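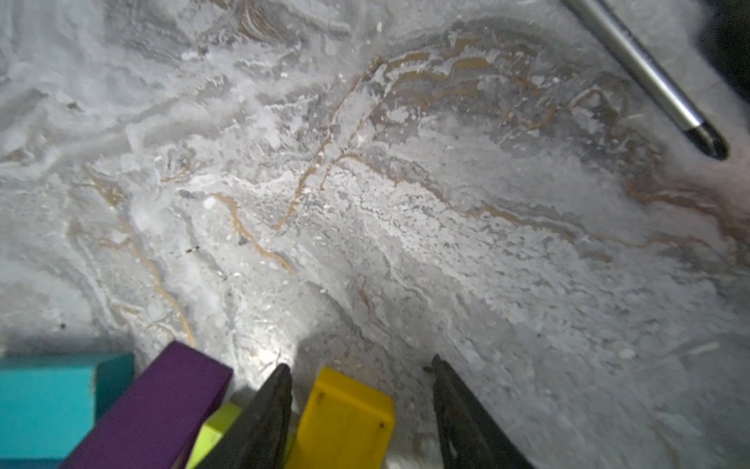
The first thing anyone learns when comparing robot grippers is how much they have taken their own thumbs for granted. At the Plelach workshop, where the team has spent most of April putting two sets of fingers through their paces, a visitor is handed a coffee and a coloured block, asked to pick the block up off the bench, and then asked to explain exactly how they did it. It takes longer than you'd think, and the coffee usually goes cold!

The two designs on trial are the Domurik, a slim and rather elegant jaw, and the Lavoie, which comes with broader pads and is the one most people reach for first. Each has been given 257 attempts at the same small building jobs, and each attempt ends up in a notebook with a remark beside it. Some of the remarks run to half a page. "Pinched the neighbour again" appears quite a lot.

Blocks make a good test because they like to sit close together, and a gripper needs somewhere to put its fingers. A wide jaw will grab hold confidently and then nudge everything beside it out of line. 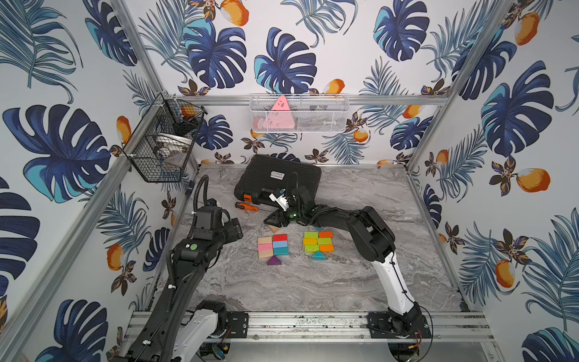 With two arms sharing a table, there is also the matter of manners. One arm has to wait while the other clears off, and the Plemier controller, which looks after the turn-taking, was rather too polite to begin with – both arms would pause for 4 seconds at a stretch, like neighbours at a doorway. The team has brought that down bit by bit, and the whole business now feels much more like a conversation.

As for a favourite, opinion in the workshop is split. The Domurik is better in a crowd, and the Lavoie holds on more firmly once it has arrived, though its pads pick up dust and want wiping every eight runs or so. A third set of fingers, with a softer tip, is due to go on the bench next month, and a fresh notebook has already been bought for it.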